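Stop hiding the retry

Posted 30 May 2023

Quick one because I have a build running and it'll be done before I'm ready.

I've been reading other people's manipulation stacks for a month now. Six of them, maybe seven, all PC disassembly or something close to it. And every one has the same thing buried in it. A retry loop. Grasp fails, back off, jitter the pose a bit, go again. Usually three levels deep, usually no log line. Somebody wrote it at 11pm before a demo and it never came out.

My opinion: the silent retry is the worst habit in our field. Worse than magic numbers, and I have a lot of magic numbers.

What it does to you. You run the task, the task passes, you write down pass. What happened is the planner missed, hit something, tried again from a slightly different angle and got lucky. Your perception is off and you don't know it. Then in September you swap a camera and luck runs out and you spend two weeks blaming the new camera.
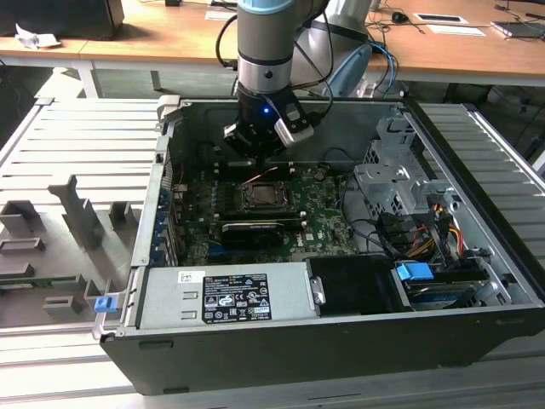 We got bitten by this on desktop towers. The pipeline was Dradix for planning, our own detector on top, and a behavior tree that Yolandi Ntuli had inherited and kept apologizing for. Success rate looked great. 177 out of 200 on connector approach, which I put on a slide, which I now regret. Then Yolandi turned on logging inside the approach node, just the one node, and it turned out 134 of those 177 had retried at least once. So first-try was 43. Forty three! Out of two hundred! I'd been telling people we were nearly done.

The bug was boring. Timestamp on the wrist camera was when the image arrived, not when the shutter fired. Arm still settling, so the pose we paired with the image was a bit wrong, every time, in the direction of travel. The retry started from a standstill so the retry was fine. That's the whole thing. The retry was fixing the bug for us and covering it up at the same time, and we could of caught it on day one if the loop had printed a single line.

People push back on this. Hajnalka Vörös did, at the Toledo meetup, pretty hard. Her point is that a robot should recover, that the world is messy, that a person plugging in a cable misses too and just wiggles it. Sure. I agree with all of that. Recovery is good. I want recovery. I want it to be a named state in the tree with its own counter and its own reason code, that's all. If your tree goes approach, contact, recover, contact, I can look at it and see what it's doing. If it goes approach (with a while loop inside) I can't see anything.

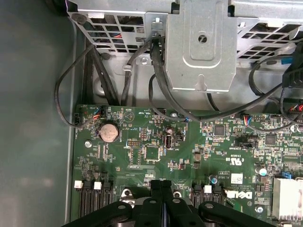 And inside a case it matters more than on a nice open tabletop. Cables bend. A connector sits down next to three other connectors that look the same to a detector. Every extra attempt is another chance to drag a cable somewhere, and after that your scene model is stale and the planner doesn't know. So attempt two isn't the same problem as attempt one. Most retry code acts like it is. It reuses the old point cloud! I've seen it reuse the old point cloud in four of those stacks, including mine.

What I do now, take it or leave it. Retry cap of one at the node level, anything more has to go up to the tree. A new observation before any second attempt, no exceptions, yes it costs time. Reason code from a short fixed list – no detection, no plan, early contact, slip, timeout – and "other" is allowed but if other gets over a few percent we stop and look. And the dashboard shows first-try rate in the big font and eventual success in the small font. That last one was a fight. Folks at Grustville wanted it the other way round for the funders, I said make your own dashboard.

The tooling should help here and mostly doesn't. Zultico at least gives you attempt numbers in the trace viewer if you dig for them, but they're collapsed by default, so you get one green bar and inside it there's a red, a red and a green. Default should be open. I filed a ticket. It has 50 comments and half of them are about the color.

Also please stop averaging over attempts in papers. If a table says success and there's no column for how many tries, I don't know what I'm reading. Put the column in. It's one column.

I don't have a fix for the social part, where a lower number makes you look worse than teh lab next door who didn't turn logging on. We reported 43 internally and it was a bad week. Timestamps are fixed now, we're rerunning the full 200 with the cap on, and I'll post the numbers whatever they are. Build's done, gotta go.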